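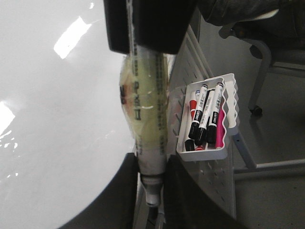

# Betriebskosten: Wasserverbrauch nach Zählerwechsel nicht nachvollziehbar

**Zanele Motaung**

Sehr geehrte Damen und Herren, ich bitte um Einschätzung des folgenden Sachverhalts. In unserer Wohnanlage in Wimholm wurden im Mai des Abrechnungsjahres sämtliche Kaltwasserzähler ausgetauscht. Den Austausch nahm die Firma Preltari im Auftrag der Hausverwaltung Condell vor. Ein Protokoll mit dem Endstand des alten Zählers wurde mir nicht ausgehändigt. Ich war am betreffenden Tag nicht zugegen, eine Nachbarin hat die Tür geöffnet.

In der nun vorliegenden Abrechnung ist für den Zeitraum bis zum Austausch ein Verbrauch von 17 Kubikmetern angesetzt, für den Zeitraum danach ein Verbrauch von 11 Kubikmetern. Der erste Zeitraum ist deutlich kürzer als der zweite. An der Personenzahl im Haushalt und an der Ausstattung der Wohnung hat sich nichts geändert. Auf telefonische Nachfrage teilte die Verwaltung mit, der alte Zähler sei bereits entsorgt und der Wert »dem System entnommen«.

Ist die Abrechnung in dieser Form hinzunehmen? Und kann ich die Nachzahlung bis zur Klärung ganz oder teilweise zurückhalten?

**Wanda Boateng**

Zunächst ist zwischen der formellen und der inhaltlichen Richtigkeit der Abrechnung zu unterscheiden. Ein falscher Zählerstand macht die Abrechnung in der Regel nicht formell unwirksam, er kann jedoch inhaltlich beanstandet werden. Für Einwendungen steht Mietern in Wohnraummietverhältnissen eine Frist von zwölf Monaten ab Zugang der Abrechnung zu. Es empfiehlt sich, diese Frist nicht auszuschöpfen.

Sie haben ein Recht auf Einsicht in die Belege. Hierzu gehören insbesondere:

- das Wechselprotokoll mit Endstand und Gerätenummer des alten Zählers
- der Anfangsstand des neuen Zählers
- das Ableseprotokoll des Vorjahres
- die Rechnung des Wasserversorgers für das gesamte Gebäude

Bitte fordern Sie die Unterlagen schriftlich und mit angemessener Frist an, zwei Wochen sind üblich. Ein Telefonat genügt aus Beweisgründen nicht. Solange eine berechtigte Belegeinsicht verweigert wird, kann hinsichtlich der Nachforderung ein Zurückbehaltungsrecht bestehen. Die laufenden Vorauszahlungen sollten Sie ohne vorherige Beratung nicht kürzen.

Zu prüfen wäre ferner, ob die Eichfrist des alten Geräts abgelaufen war. Sie beträgt für Wohnungswasserzähler 6 Jahre. Das Eichjahr sollte sich aus dem Protokoll oder aus einer älteren Ablesequittung ergeben. Werte eines nicht mehr geeichten Zählers sind angreifbar – im Einzelfall kann der Vermieter ihre Richtigkeit allerdings auf anderem Wege nachweisen.

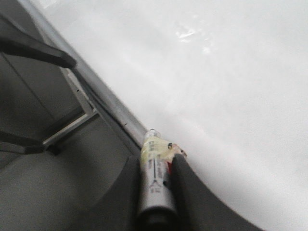

**Algirdas Eglītis**

War bei uns genauso, andere Verwaltung. Einfach widersprechen, dann wird meistens geschätzt und es kommt weniger heraus. Das Protokoll hatte dort auch niemand. Bei uns war übrigens der Vorjahresstand falsch übertragen, zwei Ziffern vertauscht. Also zuerst dort nachsehen.

**Kagiso Fourie**

Der vorstehende Beitrag bedarf einer Einschränkung. Eine Schätzung führt keineswegs stets zu einem niedrigeren Betrag. Maßgeblich sind in der Praxis meist der Verbrauch früherer Zeiträume oder der Verbrauch vergleichbarer Räume. Wer in den Vorjahren mehr verbraucht hat, kann sich durch eine Schätzung sogar verschlechtern. Vor einem Widerspruch sollten daher die letzten Abrechnungen herangezogen werden.

Der Hinweis auf den Übertragungsfehler ist hingegen zutreffend. Sofern der Anfangsstand des Abrechnungsjahres nicht mit dem Endstand des Vorjahres übereinstimmt, ist der Fehler ohne weitere Unterlagen darstellbar.

**Zanele Motaung**

Für die Auskünfte danke ich verbindlich. Der Abgleich mit dem Vorjahr ergibt eine Abweichung von 2 Kubikmetern, was den Unterschied nur zum Teil erklärt. Die Belegeinsicht habe ich am 12. Juni 2025 schriftlich bei der Verwaltung beantragt und die Nachzahlung bis dahin unter Vorbehalt gestellt. Sobald das Wechselprotokoll vorliegt, trage ich die Gerätenummer und das Eichjahr an dieser Stelle nach.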